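FOR IMMEDIATE RELEASE

Zastell opens its repair bench to robot arms, asks everyone to lower their voices

Wutevmont refurbisher and robotics developer Manimance publish first notes on whether a machine can service an office PC. The short answer is "parts of one."

WUTEVMONT, September. Zastell, which has been repairing and reselling used office computers since 2003, today released the first public notes from Kneath, its joint project with Manimance to find out how much of a refurbishing technician's day can be handed to a robot arm. The company would like it known that the technicians have read the notes and are sleeping fine.

Kneath takes in the kind of desktop tower that businesses retire by the pallet. The work is dull, fiddly and poorly suited to speeches about the future: lay the case down, get the side off, take out what can be tested or resold, put back what can't be improved. A trained technician at Zastell spends about 27 minutes on a tower, including the part where the screwdriver goes missing. The arms don't lose the screwdriver. They are slower at nearly everything else.

Space on the bench is shared between the computer and a gray 3D-printed fixture plate, full of slots and raised holders, that gives small parts a fixed address. Humans at Zastell use a coffee mug for the same purpose.
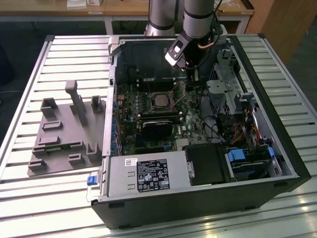 What the machines can do so far

Zastell and Manimance split the teardown into nine tasks and scored each one on a plain scale: does it reliably, does it on a good day, or does it in the brochure. Only two made the top grade. Both involve lifting a part straight out of somewhere and setting it down somewhere else, which the project team considers a fair summary of robotics to date.

Most of the rest landed in the middle. Reaching into an open chassis sounds simple until the cables are taken into account. Power leads sag, bunch up and wander across whatever the arm would like to get at, and no two towers are wired with the same degree of affection. People push a cable aside with the back of a hand without noticing they've done it. Manimance has devoted the better part of a summer to that gesture and describes its progress as "encouraging," a word Zastell asked to have put in quotation marks.

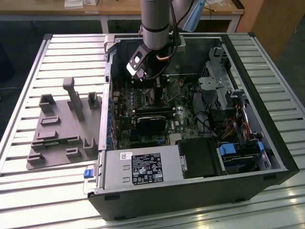
A gripper over the motherboard of an open Dell desktop tower on the Kneath bench.

The processor problem

The task that gets visitors to stop talking is the processor. It is small, its socket is full of delicate contacts, and the space around it is crowded with memory slots and a lever that has to be out of the way. Old thermal paste adds a layer of grime that gets onto everything, as any technician's shirt cuffs will confirm.

Kneath graded processor handling as "on a good day." When the approach is lined up well, the two fingers close on the edges of the chip and the thing goes where it's meant to go. When it's a little off, the trial is stopped and a person steps in. Bent pins are expensive, and Zastell pays for its own motherboards.
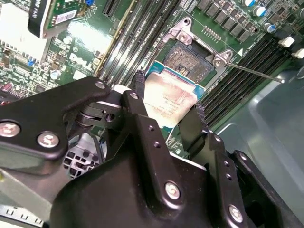
A processor held between the gripper's fingers, just above the open socket.

Nowhere near the laundry

Both companies are regularly asked when the same equipment will be folding shirts and emptying dishwashers. Neither has a date to offer. A computer tower is rigid, its screws are where the factory put them, and it never comes out of the dryer inside out. If a machine still needs a good day to manage that, households should hold on to their current arrangements, including whatever was agreed about the dishwasher.

On the shop floor the outlook is better, if narrow. Zastell expects to give the arms the two dependable tasks on its regular line over the winter, with technicians doing the remainder. No positions are being cut. The company is in fact hiring for the bench, and applicants with small hands and long patience are encouraged.

Manimance will continue work on cables and on processor seating. The next set of Kneath notes will cover memory modules and drive bays, along with any tasks that have had to be moved down a grade.

About Zastell
Zastell refurbishes business desktops and laptops in Wutevmont for schools, small offices and anyone who doesn't mind a scratch on the lid.

About Manimance
Manimance develops gripping and motion software for repair and light assembly work.

The Kneath notes are free to read. Press visits to the bench can be arranged through the Zastell front office, mornings only; the afternoons are when the arms get recalibrated and nobody is at their best.

###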